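Okay, washer thread, as promised. The laundry arm had a bad afternoon and so did I. 1/

Background for new folks: I work on the loading and unloading routine for a robot at Thambiah. Front-loading machines, dark drums, whatever clothes people give us. My whole job is getting fabric through a round hole. 2/

The fault first. We had it pulling a load out of the drum, and on the eighth cycle it closed on a bit of cloth, started to back out, and then just stopped. Arm inside the machine, fingers shut, no error on the screen. The controller thought everything was FINE. 3/

My stomach did a little flip, because a silent stop is the kind I like least. If it yells at me I know where I stand. If it goes quiet I have no idea whether it's going to stay quiet when I lean in there! 4/

Glossy dark front, every light in the place bouncing off it, and one gray finger in the opening.

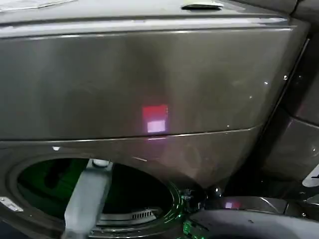

*Reaching in. Green glow in the drum, pink glow on the panel, and my depth numbers going bananas.*

So what was it? First guess was reflections (it's always my first guess, the finish on these machines is basically a mirror). I spent way too long on that. Dimmed things, moved things, reran the log. The depth was noisy, sure, but it had been exactly that noisy on the seven good cycles too. 5/

Second guess was the Draveo board that reads the finger force. Closer! The force reading climbed while the arm was backing out, the way it does when cloth snags on something. Totally normal. We have a rule for that -- if the pull goes over the limit, hold still for 300 milliseconds, then ease off and try again. 6/

It held still. It never eased off. The hold timer restarts whenever a new over-limit reading comes in, and with the cloth stretched tight there was ALWAYS a new over-limit reading. So it waited 300 ms, forever. I wrote that timer in September and I was so pleased with it. 7/

And no error, because "holding" counts as a healthy state. Ugh. 8/

Now the part I really want other people to read. When it froze, my hand was halfway to the drum before my brain caught up. I wanted to unhook the cloth. That's all! Two seconds of work! But the arm was still powered and still pulling, and if I'd freed that cloth the reading would have dropped and the arm would have carried on with its move, with my wrist between it and the door rim. 9/

I hit the stop instead. Then I went and sat down for a minute. 10/

Fabric is the sneaky bit, I think. A stuck metal part looks dangerous. A stuck T-shirt looks like laundry. But a tight piece of cloth is a stored pull, same as a stretched spring, and it lets go all at once.

This is the kind of grab I mean, black fabric in the fingers and hanging over the lower rim, door wide open, yellow-green cloth still in the drum:

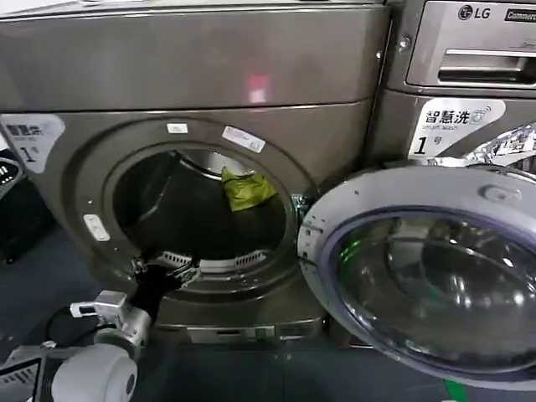
## What we changed

- The hold timer starts once and can't be restarted. When it runs out, the arm eases off no matter what the force says.
- 2 holds in a row on the same grab and it opens the fingers, backs away, and complains loudly.
- "Holding" has its own color on the Grorkine display, so it can't pass for healthy.
- Hands stay out of the drum until the stop is pressed. Yes, even for a sock. Especially me.

Reran it with the fix, 100 cycles. It hit the hold rule a bunch of times and let go every time. One of those complaints made me jump out of my chair, so the volume is up for discussion. 11/

Somebody at Zolteck asked if I could share the timer logic. Yep, cleaning it up tonight -- the comments in there are mostly me being rude to myself. 12/

If your gripper handles cloth, go check what your retry timer does when the signal never drops. Mine looked right every time I read it. 13/13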